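Course Home | Syllabus | Lecture Notes | Lab Sheets | Contact

Unit 9. Comparing Grippers on Mixed Table Waste

Purpose of this unit

Students who have completed the earlier units are able to mount a gripper, set its force limit and run a single pick under operator control. The present unit moves to comparison. Two grippers are judged on the same task, and the result is reported in a form that another group could repeat. The task is table clearing with two arms, in which one arm holds a bag open and the other places waste into it.

Equipment

Each station has two arms, a head camera and a controller. The grippers under comparison are the Datby parallel unit and the Zollilia compliant unit. Both have two fingers. The Datby closes to a set width; the Zollilia closes until a set force is reached. Stations in the Wan Laboratory run the older controller, and groups assigned there should load the matching settings file before the arms are powered.

Terms used in the report

Hold: the gripper keeps the item from lift to release.
Slip: the item moves in the fingers but is not dropped.
Drop: the item leaves the fingers before release.
Operator error: the fingers did not reach the item. These attempts are recorded but are left out of the comparison.

Procedure

Each group completes 40 picks with each gripper. The same set of items is used throughout and is returned to its marked starting positions after each run. Wrappers, cans, lids and thin plastic bags are all acceptable. Bowls that are to remain on the table should be listed as obstacles at the top of the log.

The holding arm is set first. It should grip the rim of the bag at one edge, with the opening turned toward the head camera, and it should not be moved until the run is complete. If the rim tears, the run is stopped and a new bag is used. The force limit and opening width are written down before the first pick and may not be changed within a run.

Notes on results

A table of holds, slips and drops is required for each type of item. A single overall rate is not sufficient. In the April session, 346 picks were logged across all groups, and the two grippers differed little on rigid items. Most of the difference was found in thin film and crushed metal, where finger shape and closing speed both matter. Groups should state which of these they believe to be the cause, and on what evidence.

Reports are limited to 200 words, excluding tables. Logs are submitted through the Zutport page.
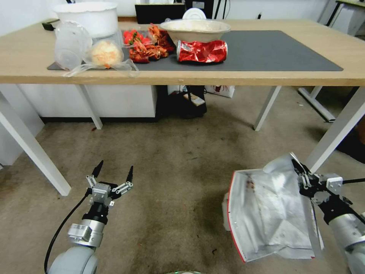 Mingxuan Ding asked whether the grip on the bag ought to be scored as well, as a weak hold on the rim can spoil a run even when every pick is sound, and proposed a separate column for it in the log.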